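Ticket 1497
Queue: Packing and Dispatch
Site: Nisbet, bench 2
Opened: June 30, 2022
Raised by: Lungile Mnguni
Priority: Normal
Status: Closed - monitoring

Subject: Black cable coils reaching despatch with split wrap; mailing bags short at bench

Reported fault

Coils of black cable for the Asell order are arriving at the despatch cage with the clear wrap split along one side. Yellow coils on the same order are not affected. The bench also ran out of mailing bags twice in one shift although the stock sheet showed 435 in hand.

Initial checks

Wrap roll checked against the purchase record. Supplier is Plostotex, same grade as in April. No change of part number.

Crate edges checked by hand for burrs. One crate had a raised moulding line on the inside of a slot. Removed from use and tagged.

Conveyor side guide checked. Clearance to the crate wall is within limits. No marks on the guide that would match the splits.

Stock sheet checked against the shelf. The sheet had not been reduced for the Starkia order, which used part of the same carton. Sheet corrected.

Bench layout

The layout in use is one product per crate. Yellow cable goes in the crate at the left end of the bench, black cable in the crate along the back edge, mailing bags in the crate nearer the middle. The conveyor runs down the right of the bench and takes finished bags only.

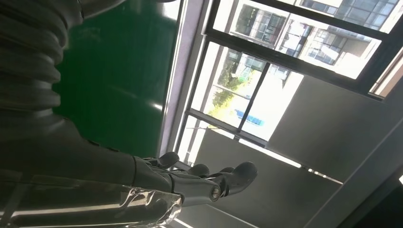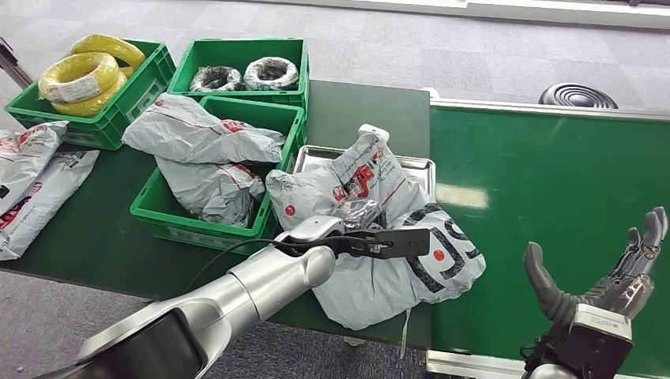 The layout sheet allows mailing bags in the bag crate only. Bags left on the bench top get slid under the yellow crate when it is moved, and are then missed at the count. This accounts for part of the shortage but not all of it - the stock sheet error was the larger share.

Test 1

Black coils wrapped at the bench and lowered into the crate by hand, flat, two to a crate. Crate lifted off the bench and put back. No splits.

Test 2

As test 1, with a third coil pushed in on top. Wrap split on the lower coil at the point where it met the crate wall. Repeated with a fresh coil, same result.

Test 3

Three yellow coils in one crate, unwrapped, stacked loosely. No damage to the cable jacket. Labels stayed on. No limit needed for yellow beyond the height of the crate.

Cause

Overfilling of the black cable crate. The pick list asks for coils in threes and the packer was filling the crate to match the list. The wrap is thin and will not stand being dragged against the slots. The tagged crate may have made matters worse but the fault was repeated in a good crate.

Action taken

Black cable limited to two coils per crate. Note added to the bench card.
Pick list for the Asell order left as it is. The third coil stays on the shelf until there is room for it.
Loose bags to be put back in the bag crate before any other crate is moved.
Bag stock to be booked out per order at the time of issue.

Comment - Lungile Mnguni

Ran the revised layout for the rest of the Asell order, 610 bags in total. Three split wraps found, all on coils packed before the change. These were rewrapped and sent. Bag count at the end of the run agreed with the sheet.

The bench card at bench 1 still shows the old layout. Please reprint both together - the cards are from the same file and the last reprint only covered one.

Comment - Stores

Both cards reprinted and fitted. Tagged crate returned to the supplier for credit. Wrap to be reordered in the same grade, no change requested.

Follow-up

Check black coils at the despatch cage once per shift for the next two weeks. Record any split wrap against this ticket. If the fault comes back with two coils per crate, reopen and look at the wrap grade first.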